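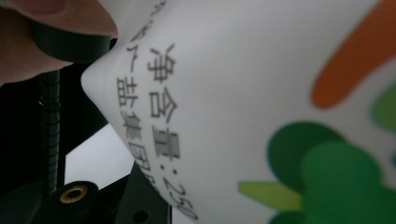 3.2 How people read the small print

Before I get to the numbers, a word on how I came to care about labels at all. I spent July in Kutberg, sitting at kitchen tables and asking people to tell me how much was in the bottles they had bought that week (shampoo, oil, washing-up liquid, whatever was to hand). Hardly anyone looked at the label first. They picked the thing up, gave it a bit of a squeeze and had a guess!

We ended up with 1282 guesses, and 888 of them were too high. I'd expected a muddle, so that surprised me, and it surprised Mariann Illés even more – she had bet me a coffee on the opposite. Tall bottles fooled people most, just as Barbu found in his earlier Usirau survey, though he only asked about drinks.

Figure 1. A printed net content line on a white plastic bottle, in Chinese: the words for net content, then the figure.

Where the amount was printed mattered too. If the line ran down the side, people turned the bottle, lost patience and gave up, and I can't say I blame them. I did try timing this, but over 30 of my timings were spoilt by chatting (mostly mine), so I've left them out and come back to the question in section 4.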